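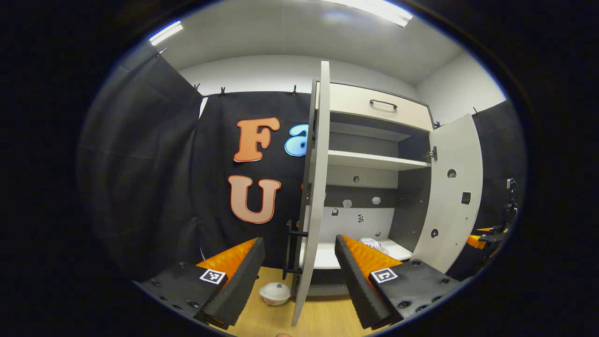 Moving out of the old apartment took longer than moving in

9/22/18

We handed the keys back last week. I had given myself five days to clear the place and it took eight, mostly due to the kitchen and the hall closet. I knew the books would be heavy. I did not know we owned that many jars.

The rental office wanted everything out, the walls patched and the oven cleaned. The walls were easy. I bought a small tub of filler at Erkard, pressed it into the nail holes with an old library card and sanded it the next morning. One coat of paint covered most of it. The patch behind the couch needed two.

The oven was worse. I tried baking soda paste first and left it overnight, and it took off maybe half of what was in there. The rest came off with a scraper and a lot of hot water. If you rent, clean the oven in July when you still like the apartment.

What I would do differently is start with the stuff that can't go in the trash. We had seven cans of old paint, two dead lamps and a box of batteries. The drop-off site in Clurkcombe only takes paint two mornings a week, and the line was already out to the road when I got there. I went home and came back for the second one – that alone cost us three days.

The furniture went quicker than I expected. I listed the table and the bookcase cheap and both were gone by evening. The armchair had no takers at any price, so it came with us. It is in the new living room now and looks fine.

The deposit came back minus 100 dollars for a scratch on the bedroom floor. I think the scratch was there when we moved in, but I never took a photo of it, so I let it go. I have photos of every floor in the new place.

Still to do here: curtains, a proper light over the sink, and finding out which switch in the hallway does anything. The boxes marked "misc" are stacked in the spare room – I'll get to them after the curtains.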